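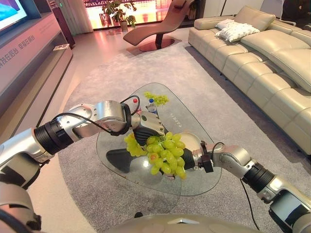 # Tristlow - two-arm grasp and handover planner

Software only. You bring the arms, the hands and the cameras, Tristlow does the part in between: what to grab, where to grab it, how hard, and which hand goes underneath. Built for soft and lumpy stuff that doesn't hold its shape. Grapes, bread rolls, bagged salad, socks.

Current release is the September one. If you're on anything older please read the upgrade bit near the bottom first, the config format changed.

## What you get

- **Planner** - both arms planned together in one pass, so the second hand isn't waiting on the first one to finish
- **Perception** - segmentation for clusters and for clear surfaces (glass tables, acrylic trays, plastic bottles)
- **Grip controller** - closes on contact, backs off on slip. Per-finger limits
- **Replay tool** - scrub through a run with head view, wrist views and joint data on one timeline
- **Scene editor** - draw no-go zones, mark which items are to be left alone
- Command line tools for all of it. The windows version of the editor is slower to start, we know

## Clusters

A bunch of grapes is the worst case we ship a profile for. The top is stiff-ish because of the stem, the bottom swings, and every berry looks like every other berry to a depth camera. Tristlow treats the bunch as one body with a hinge at the stem. Grab from above, fingers curled round the stem, other hand comes in low under the weight. The low hand is told to arrive slower than the high one. You can change that but start with the default.

Settings people ask for most:

| Setting | Default | Notes |
|---|---|---|
| `cluster.model` | hinge | use `rigid` for broccoli etc |
| `support.side` | auto | which arm goes underneath |
| `support.gap_mm` | 12 | distance held before contact |
| `grip.slip_backoff` | on | leave on for fruit |
| `swing.wait` | on | pauses the low hand till the swing dies down |

Roxana Sima wrote the cluster model and still answers most of the mail about it. Send her a replay file, not a screenshot. Saves a day.

## Glass

Clear tabletops used to be a mess. Depth goes straight through and you get the rug as the work surface, then the plan puts a hand through the table. The glass layer fits the plane from whatever is standing on it - a plate, a bottle base, a label stuck on the surface - and holds it for the rest of the run. Needs two items on the glass to fit well. With one it will fit, but you get a yellow warning and speed is capped.

Bright reflections are masked before fitting. If you have a big lit wall behind the table, turn `glass.reflect_mask` up to 3. Costs a little time per frame.

## Wrist view

The head camera picks the bunch, the wrist camera takes over for the last stretch. At that range fruit fills most of the view, background is junk, and the finger itself covers a good part of the picture. So we mask the finger. You scan each finger once during setup, padded or bare, and redo it if you change the pads.

Color isn't used to decide where one berry ends and the next starts. A blush on a green grape was getting split off as its own object in the old version. Fixed.

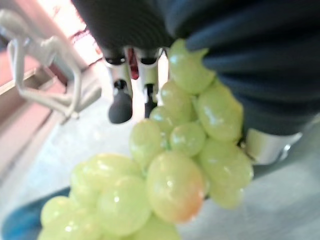 **Does it need force sensors in the fingertips?**

Motor current is enough for the standard profiles, fruit included. If your hand does have fingertip sensing, Tristlow will read it and react to slip sooner. Turn it on with `grip.tactile: true` and run the calibration again.

## How we test

The release suite is 1,467 recorded runs, replayed start to finish on each build. 260 of those are fruit. On top of that there's a live set of 100 pickups done on real arms at the Gernau lab before anything gets tagged. Costel Crăciun runs the live set and can hold a release, and has.

The test notes come in the download, failures and all. Worst group right now is wet bags.

## Requirements

- Two arms with a position or torque interface, 6 joints or more each
- Any hand with three or more driven fingers. Two-jaw grippers work but no cluster profile for those
- One head or overhead depth camera, fixed. Wrist cameras optional, strongly suggested
- Linux box with a recent GPU. 16 GB of memory on the card is comfortable, 8 runs but no live replay
- Wired network between the box and the arms. Please don't do this over wifi

## Upgrading

1. Back up your profiles folder
2. Run `tristlow migrate --check` and read what it says
3. Run it again without `--check`
4. Redo the finger scan, old scans won't load
5. Do one slow run with an empty hand

Known issue - migrate drops comments from the config file. Copy them out first if you care about them. Emanuel Marinescu is on it.

## Pricing

997 a year per cell, a cell being one pair of arms. Euros, before tax. Covers all updates and mail support. Extra seats for the replay tool and scene editor are free, install them on as many desks as you like.

Trial is the full thing, limited to half speed. No card needed.

University and school labs: write to Brândușa Zamfir with the arm and hand model you're running, she'll send the right build plus a starter profile if we have one. We probaly do.

## Order / ask

Sold direct by Munteanu, no resellers at the moment. Mail gets read in the morning, support calls from 2 pm. For a call, have your log folder zipped and ready, and tell us which profile you were runing.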